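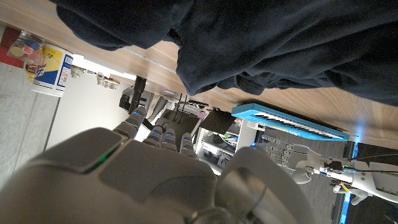

Resetting a Hand After a Finger Fault

4 min read
Print this page | E-mail this page

Sooner or later a finger on your Kembridge hand will stop listening to you. It usually picks the last hour of a Friday. Before you write to Basdale for a replacement, try the steps below.

1. Park the arm and press the stop button. Wait for the motor supply to drain. The small lights may stay on after that, and they are not a promise of anything.

2. Clear cloth away from the fingers. Sweatshirts are the worst, drawstrings especially. Pull fabric out along the finger, never across it.

3. Bend each joint by hand, tip first. It should move like a slightly stiff door hinge. If it moves like a pepper grinder, stop and order the joint.

4. Follow the cable from the wrist back along the forearm. Reseat any plug that wiggles. Leave slack at the elbow, more than looks tidy.

5. Power up, open the service menu and run routine 14. The hand will open and close 100 times, with all the charm of a turn signal. Go get coffee, but stay where you can reach the stop button.

6. If error 641 comes back, swap the finger with its neighbor. An error that moves with the finger means a bad finger. An error that stays put means the wiring, and a longer evening.

Grease the joints every 2,000 cycles. The manual says "lightly," and it means it.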